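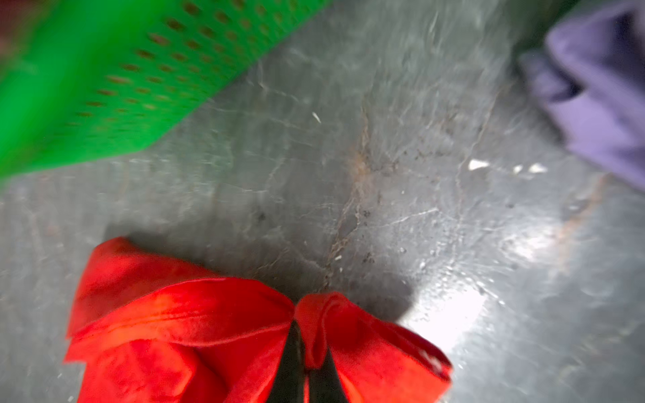 Red cloth between the gripper fingers, from the wrist camera.

Visit to the Renddale manipulation lab

I went up to Renddale on a Friday in May with Viera Kolář from our group at Plekley. We wanted to find out how they get a two-arm policy to handle cloth, and whether any of it would carry over to our own setup. Teodoro Nava met us at 10 and took us straight to the cell.

The task is easy to state. There are several cloths and a green basket. The arms have to pick up one cloth at a time, smooth it, fold it and put it in the basket. Their first policy, trained on full demonstrations from start to finish, did well when the cloth began nearly flat. When it began in a heap, the policy often grabbed two layers at once and then folded the mistake along with the cloth.

Their method splits the demonstrations at the moment of regrasp. The operator marks each regrasp with a foot pedal, and the training code treats each stretch between pedal presses as its own short episode with its own goal view. The full set is 2,000 episodes. Of these, 400 start from heaps made on purpose, by dropping the cloth from above the floor.

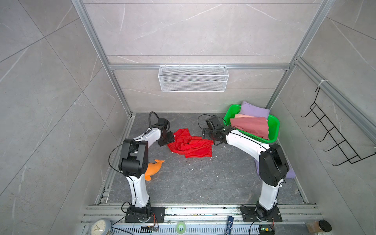 Both arms are teleoperated during recording. Afonso Salgado drove most of the heap episodes himself and told us the hard part is deciding which arm should stay still. New operators tend to move both at once, and those recordings train badly. He now has them practice for 2 hours before anything they do is kept.

I asked about the cameras. The policy takes the fixed view and the wrist views together. Glória Leitão ran the comparison with the wrist views removed, and the drop was largest at the edge of the cloth, where a finger has to go under a single layer. With the cloth already flat and in the open, it made little difference. Viera had expected the opposite, and they talked about it for a good part of the morning. 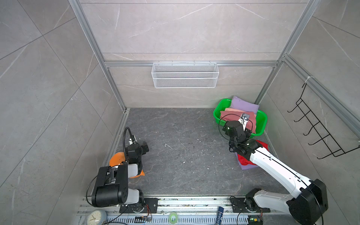

The right arm over the green basket, with a red and a lavender cloth on the floor in front.

The basket stage is handled by the same network. Getting a folded cloth in without dragging the ones underneath is still their weakest step, Glória said, and the front rim is where most of the trouble is. They have tried a slower approach speed and are now collecting more episodes with the basket partly full.

After lunch we went through the evaluation sheet. Each policy gets 14 trials per starting condition, and a person who did not train the policy resets the cloth. A trial ends after a fixed time even if the arms are close to done.

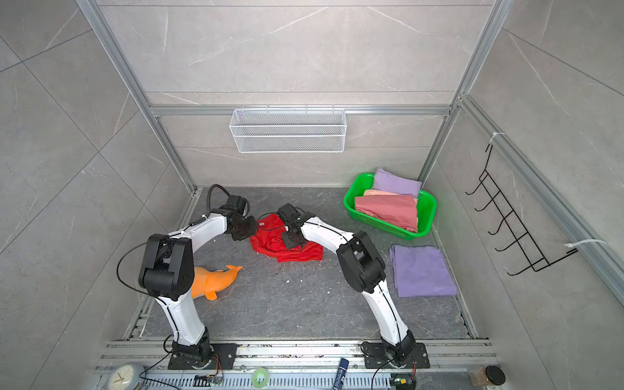 The regrasp version finished more heap trials than the first policy, and the failures were different too. It would let go and try again where the older one carried on. Sometimes it tried again too many times and ran out the clock. Teodoro thinks a limit on repeats would help, but he wants it learned from data and has no plan for that yet.

Two things I would check before we copy this. All of the training cloths are plain colors, and I don't know what a pattern would do. The pedal marks also depend on the operator. Celeste Torres relabeled a portion of the episodes without seeing the original marks, and hers came out consistently earlier than Afonso's. They have not retrained on her version.

Teodoro will send us the splitting code and the reset instructions. Viera is going to mark up a small batch of our old towel recordings by hand to see how long it takes, and we will decide about the pedal after that.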